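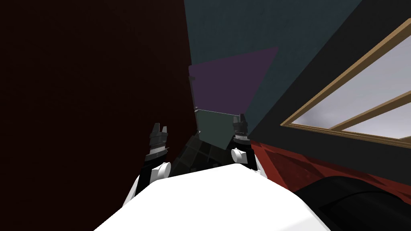
Die Trelidora GmbH liefert Pulverbeschichtungen für Metallgehäuse, Verkleidungen und Möbelteile in gewerblicher Qualität. Die Serie Skikosholm ist in den Ausführungen Reinweiß glatt und Tiefschwarz matt erhältlich und für den Innenbereich ausgelegt. Beide Farbtöne lassen sich an einem Produkt kombinieren: Glatte, gewölbte Flächen in hellem Weiß neben schwarzen, gerippten Bauteilen ergeben eine klare Gliederung, ein schmales hellgraues Band kann als Übergang vorgesehen werden. Für solche Bänder steht der Zwischenton Tak zur Verfügung.

Lieferformen und Bestellung
Skikosholm Reinweiß glatt, Artikelnummer 2387
Skikosholm Tiefschwarz matt, Artikelnummer 1236
Tak Hellgrau, auf Anfrage

Die Pulver werden im verschlossenen Karton mit Innenbeutel geliefert. Die Lagerung hat trocken und vor direkter Sonneneinstrahlung geschützt zu erfolgen. Angebrochene Gebinde sind nach der Entnahme sofort wieder zu verschließen. Vor der Beschichtung sind die Werkstücke zu entfetten – bei verzinkten Untergründen empfehlen wir zusätzlich die Grundierung Justley.

Farbmuster werden gewerblichen Kunden auf schriftliche Anforderung zugesandt. Abweichungen zwischen Bildschirmdarstellung und beschichteter Oberfläche sind technisch bedingt und begründen keinen Mangel. Maßgeblich ist das technische Datenblatt in der Fassung vom 2. Juli 2021.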